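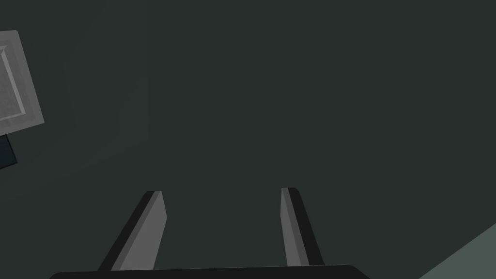
*Right wrist view, gripper open.*

## Checking camera-to-gripper alignment in Kaltis

Run this check whenever you change a camera mount, a gripper model or the render settings. It takes a few minutes in the simulator. You'll need Kaltis built from the current branch and the Penner config file for your robot.

1. Load the bathroom world and pause the physics.
2. Send the right gripper an open command and step 50 ticks.
3. Save one image from the wrist camera and one from the head camera. Both have to come from the same tick.
4. Run `penner overlay --arm right` on the wrist image. The drawn finger outlines should sit within 4 pixels of the rendered ones.
5. If they don't, open the mount file and check the rotation order before you touch the offsets.

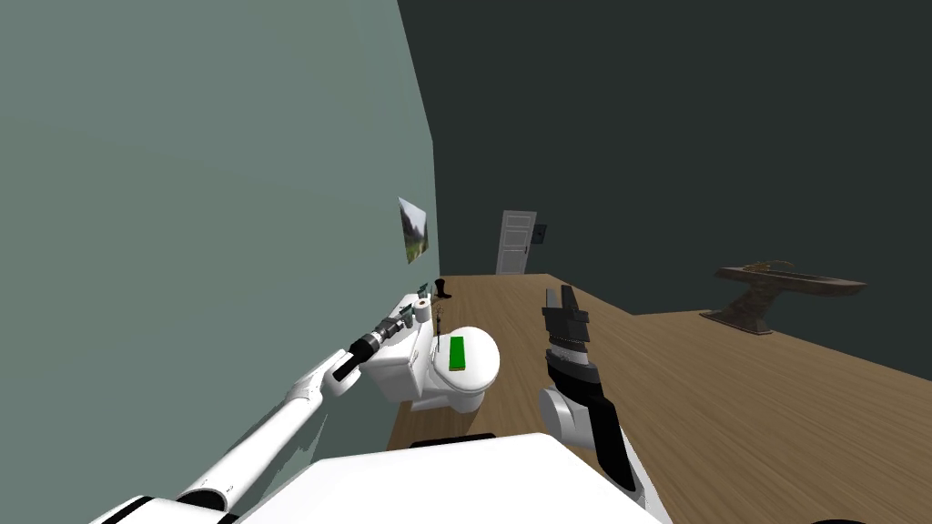

The planner takes its collision shapes from the world file, so the overlay won't catch a missing one. Turn on the shape layer in the head view and compare it with the rendered objects. Small items are the usual problem. The toilet paper roll standing on the corner of the tank needs its own cylinder, and so does the thin rod behind the tank - a single box over the lot will block most left arm approaches.

Once the shapes match, start a planning run with 2,000 samples and a fixed seed (we use 33). Save the log next to the two images. If the plan fails at the first waypoint, check the start state for self-collision.

Questions about the mount files go to Griet Kuipers. Changes to the world file go through Kendra Turcotte.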